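Kerkbridge发布Ondum腕表系列：自制手动上链机芯，表盘采用内填珐琅工艺

2024年4月11日，Wetden

制表品牌Kerkbridge今日发布Ondum系列腕表。该系列搭载品牌自行设计并在Wetden工坊组装的手动上链机芯Ryu，首批推出四款表盘，表壳统一为精钢材质。Ondum是Kerkbridge首个全部使用自制机芯的系列，此前各系列所用机芯均为外购基础机芯加装模块。

机芯结构

Ryu机芯为三针结构，显示时、分及偏心小秒，小秒盘位于六点钟位置。机芯振频为每小时21600次，使用21枚宝石轴承，发条盒为单发条盒，主夹板与桥板以黄铜制作，表面镀铑。上链机构采用传统的离合轮与立轮布局，棘爪弹簧为独立零件，磨损后可单独更换，不必拆卸发条盒桥板。

擒纵系统为瑞士杠杆式，配无卡度摆轮，走时快慢通过摆轮外缘的四枚调校砝码调节。游丝为平游丝，外端以可移动外桩固定，便于在装配后期校正偏振。摆轮由横跨式摆桥支撑，两端各以一枚螺钉固定，并在两侧设有高度微调螺母，用于设定摆轴的轴向间隙。相较于单臂摆夹板，这一结构在受到侧向冲击后更易保持摆轴的垂直度，代价是机芯厚度略有增加。

停秒装置作用于摆轮外缘。拉出表冠至对时位置后，一片弹簧钢制动片与摆轮接触，小秒针随即停止；推回表冠后制动片脱开，摆轮恢复摆动。品牌在样机阶段比较过作用于擒纵叉与作用于摆轮的两种方案，最终选择后者。

走时轮系的齿形经过重新计算。中心轮与第三轮之间的传动比作了调整，使第四轮可直接驱动小秒针，无须另设过渡轮。齿轮轴榫在装配前逐一抛光，装配后检查轴向间隙，再进行首次上油。上油点、油品类别与用量均写入随表保存的工坊记录，供日后保养时查阅。

修饰工艺

桥板正面饰以直条纹，条纹方向在各桥板之间对齐。桥板边缘倒角由人工完成，先以锉刀成形，再以油石和木条逐级抛光，其中包含若干无法用旋转工具加工的内角。主夹板两面施以珍珠圆点纹，被表盘遮盖的一面采用较小直径的圆点。螺钉头经平面黑抛光，螺钉槽与外缘均作倒角处理。棘轮与小钢轮饰以双层蜗形纹。

钢制零件的黑抛光在锡盘上进行，研磨料的粒度分三级递减。由于工时较长，黑抛光仅用于摆桥端帽、棘爪及螺钉，其他钢件采用直纹拉丝。

表盘

Ondum系列的四款表盘分别为白色、深蓝色、灰绿色与黑色，均为内填珐琅。盘基以红铜制成，先在表面雕出凹槽，留出细窄的隔条，再将洗净研磨后的珐琅粉以湿填方式填入，经多次入窑烧制与打磨，直至珐琅面与隔条齐平。盘基背面同时施以背珐琅，用于平衡冷却时两面的收缩应力，降低翘曲与开裂的风险。

小秒盘单独制作，烧成后再嵌入主盘。主盘开孔的边缘须在烧制前预留加工余量，烧成后用金刚石工具修至最终尺寸。小秒盘比主盘低一级，从侧面可见台阶。时标以珐琅颜料移印后再次低温烧制固定，指针为蓝钢材质，深蓝色与黑色表盘则改配抛光钢指针，以保证可读性。

珐琅表盘在颜色与表面细节上存在个体差异。Kerkbridge的验收标准规定，在三倍放大镜下，盘面不得有贯穿性裂纹、露铜或直径超出限定的气孔；色差以同批次样盘为参照，超出范围的表盘不予装配。未通过验收的表盘不作修补后再用。

表壳与表带

表壳分为表圈、中壳和底盖三部分，表耳为焊接式，焊接后再作整体修整。表圈抛光，中壳侧面作纵向拉丝，两种表面的交界处不设过渡倒角。正面与底盖均使用蓝宝石玻璃，正面玻璃为双面弧形，内侧镀防反射膜。底盖以四枚螺钉固定，可透视机芯。防水性能为3巴，适用于日常佩戴中的溅水情况，不适用于游泳。

表带为小牛皮，配精钢针扣。表带弹簧栓为快拆式，更换时无须工具。深蓝色款附带第二条表带，颜色为灰色，其余三款可另行选购。

测试流程

每枚机芯在装壳前于六个方位测试走时，分别在满链状态与上链24小时后记录日差及摆幅。装壳后再次测试，并进行气压防水检测。测试数据随表附送，以纸质形式装订在保养手册之后，不另发电子证书。

该系列的样机于一月完成最后一轮佩戴测试。测试期间发现的主要问题为上链手感不均，原因在于离合轮端面齿的加工公差偏大。量产版本收紧了该项公差，并更换了离合杆弹簧的热处理参数。另一项改动涉及对时机构：分轮摩擦力在样机上偏低，推回表冠时分针偶有轻微跳动，量产版本调整了分轮管的压紧尺寸。

Kerkbridge技术总监Aarti Gautam表示：“Ryu的设计目标是便于保养。机芯内容易磨损的零件都可以单独拆换，尺寸也都有图纸存档。厚度不在优先考虑之列，我们把空间留给了摆桥和发条盒。”
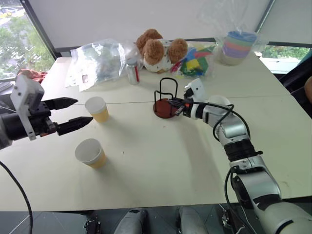
Ryu机芯的保养间隔为多长？

建议每四年送回Wetden工坊作一次完整保养，内容包括拆洗、更换防水圈、重新上油及六方位调校。若日差在佩戴中出现明显变化，可提前送检。

供货与售后

Ondum系列年产量受珐琅表盘产能限制，首年四款合计不超过2000枚。其中白色与深蓝色款先行交付，灰绿色与黑色款待表盘烧制完成后陆续交付。订单按登记顺序处理，不设预留名额。各零售点到货时间不同，以零售点通知为准。

腕表自售出之日起享有质量保证，范围涵盖机芯、表壳及表冠的制造缺陷，不包括表带、玻璃划痕以及因撞击造成的珐琅开裂。珐琅表盘一旦开裂无法局部修复，只能整盘更换，更换后的表盘颜色可能与原盘存在细微差别。更换下来的原盘可应客户要求退还。

机芯零件的供应由工坊直接负责。独立制表师可凭机芯编号申请购买棘爪弹簧、离合轮、离合杆弹簧等易损件，并可索取相应的拆装说明。摆轮组件与游丝不单独出售，需将机芯寄回工坊更换。

关于Kerkbridge

Kerkbridge为独立制表品牌，工坊设于Wetden，业务包括机芯设计、零件修饰、珐琅表盘制作与腕表总装。宝石轴承、发条及蓝宝石玻璃由外部供应商提供。

媒体垂询及样表借用申请，请联系Kerkbridge新闻处。产品图片与技术图纸可按需提供，转载时请注明来源。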